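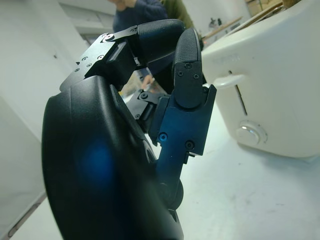 Guest rooms reopen at the Londivitz

10/26/22

The Londivitz Hotel has reopened the 21 rooms on its top floor, which had been closed since August while the heating pipes were replaced. Guests who booked for the autumn and were moved to the lower floors can ask for their original room back, provided it has not been let to someone else. Reception will need the booking reference.

The rooms themselves have not changed much. The beds are new, the carpets have been cleaned and the windows on the harbour side now open properly. The old writing desks have stayed, as several regular guests asked for them to be kept. There are still no baths on this floor, only showers, so anyone who wants a bath should ask for the second floor when booking.

Room 827 is now a family room with 4 beds and a door through to its own small sitting room. It replaces the two singles that used to stand at the end of the corridor by the lift. Kwan-ho Kan, who runs the front desk, expects it to be taken for most of the school holidays and suggests booking early.

Breakfast is served in the Arthur Room on the ground floor, from seven until half past ten. Lertchai Tanasarn has taken over the kitchen and has added rice porridge, smoked fish and a daily soup to the usual cooked plates. Eggs are made to order. Guests leaving before seven can have a packed breakfast if they ask at the desk by nine the evening before.
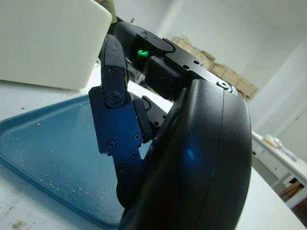
Can I leave my bags at the hotel after checking out?

Bags can be left in the luggage room beside reception until eight in the evening on the day you leave, free of charge. Overnight storage has to be agreed with the desk beforehand.

The shuttle to Darken station is running again – every hour in the morning and every two hours after lunch. It leaves from the side entrance on Ovance Street, as the front steps are being repaired. The last one back from the station is at 21.40. Seats cannot be reserved, but the driver will wait for a late train if someone rings ahead.

Winter rates begin next month and include breakfast. Questions about group bookings should go to Heledd Jarman at the reservations office.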